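Is a used sit-stand desk frame worth it if I already have a good top?
Larndale Community Help > Home & Workspace

jerka_37
I have a solid tabletop I like and want to put it on a height-adjustable frame. A seller in Lesivside has a used Fikre frame for a lot less than new. The listing says it's "rated for 448 pounds," which sounds like a number somebody made up. It has been up since November. Do I need a frame that strong, and what should I check before I hand over cash?

Fikre_skeptic
I wouldn't put much weight on the rating, no pun intended. Sellers copy it from the box, and it tells you nothing about wobble at standing height. Ask to see it raised all the way, then lean on the front edge. If it sways, walk away.

Also ask for the control box and the power cord. I've seen two listings where "complete" meant legs only. And measure the underside of your top first. Mine had a brace right where the crossbar had to go, and I lost an evening to it.
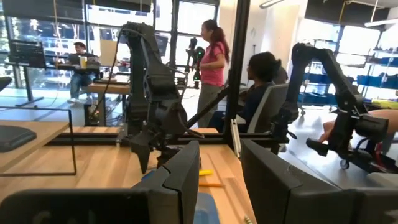 larndale_lurker
Just buy new. Used ones are junk.

tablesaw_3030
Can't agree with the post above. Plenty of used frames are fine, and plenty of new ones are bad. What I don't believe is anyone who says they "barely used it." Run it up and down 4 times in a row and listen. Grinding, or one leg lagging behind the other, means a motor on its way out, and replacements cost nearly as much as the frame.

Screws matter too. If your top is thin, the ones that come with the frame may poke through. Buy shorter ones and drill pilot holes with tape on the bit.

As for the price, "a lot less than new" isn't a number. Look up what the frame sells for today, without the crossed-out price next to it, and offer half.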